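Is the Galteo hand-held gripper kit worth it for a small shop?

Posted in Home & Small Business Robotics on 15 May 2024

Hello all, and thank you in advance for reading, as I do tend to go on a bit. My brother-in-law and I run a small outfit that does home staging and furniture rental, and for the past year we have been wanting to teach a robot arm to do the dull part of the job, meaning cushions back in their places, plates onto trays, shoes onto racks and so on. We own one arm already, a used one, and it works fine. What we don't have is anything to teach it with.

In March we asked for a quote from Galteo for their hand-held gripper kit. You get a pair of grippers with the marker cubes already fitted, a head-mounted camera rig, the cables, and access to their Clondanwood software, which lines up the recordings and turns them into something you can train on. The price for the pair is 3,000 dollars, and then there is a service plan on top at 104 dollars a month. They were very nice on the phone, I will say that for them, and they let us come along to one of their hands-on days before deciding anything. 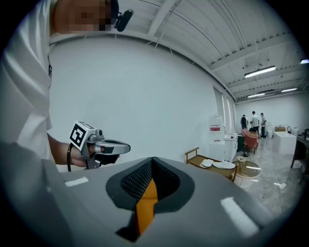

Galteo hands-on day, with one of the hand-held grippers in use.

I liked the feel of it a lot! The trigger is easy to get used to, and after a few tries I stopped thinking about my fingers and just thought about the plate. My brother-in-law has bigger hands than I do and he was less happy, he said his wrist was tired by lunch. We went through plates on a cart in the morning and soft things in the afternoon, and the soft things were harder, for me anyway. A cushion doesn't tell you when you have hold of enough of it.

So my worries are these. First, the service plan. The salesperson said the kit records without it, but I couldn't get a clear answer on whether you can still export your own recordings if you stop paying. Second, the cables. The pair we tried had a cord on it, and our work is all on the floor, around rugs and furniture legs, with a lot of bending and turning. And third, whether two people new to all this can gather enough recordings to be useful without giving up their whole summer. 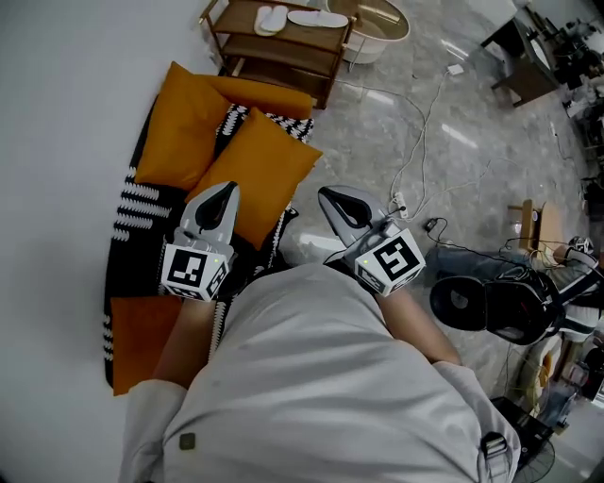 clover_and_twine
Cushions and rugs are most of what I do with mine, so maybe I can be of some help. I bought the same kit last fall and I'm fond of it, with a few grumbles.

On the export, yes, you can get your own recordings out without the plan, but as plain files, before Clondanwood has lined anything up. If one of you is handy with scripts you could live with that. I'm not, so I pay. Please do get it in writing though, because the terms were changed once already while I've had mine and I only noticed when the bill looked different.

On cables, you learn to plan your route before you start. I lay the power strip at the side of the room where I will finish, and I run the cords along the wall as far as they will go. Before each new task I walk it through once with nothing in my hands, and that has saved me a good many ruined recordings. Velcro ties are your friend! Also keep the marker cubes clean and keep your sleeves out of the way of them. I lost most of an afternoon to a baggy cardigan, and I still feel silly when I think of it.

As for how much you need, my cushion task started to behave at 882 recordings. Before that it would pick one up nicely and then drop it next to the couch. A hard plate took me far fewer. I did mine over evenings, with tea breaks, and I wouldn't call it a lost summer, but your brother-in-law's wrist is a fair point. Take turns, and if he can try the larger trigger loop (you have to ask for it, it isn't on the order page) I think he will be happier.

millpond77
too expensive imo. look at Vavthorpe, they rent by the week

oldporchlight
I would second the rental idea, though I'd like to add a little to it, as I have used both. The Vavthorpe grippers are lighter and kinder on the wrist, but the jaws are narrower and I found they slid off anything plump. For plates and slippers, lovely. For a big cushion I went back to Galteo.

There is also a service run by Conceição where they send 2 people out to your own rooms and do the recording for you, and you keep everything at the end. I had them for a kitchen job. They were punctual and very patient with my dog, and the files came back tidy – but every time you change your mind about a task you are paying for another visit, and if you are anything like me you will change your mind often. For staging work, where the furniture is different every month, I think you would want your own kit in the end. Ask Galteo if they will take the first few months of the plan off the price. They did for me, after I asked a second time.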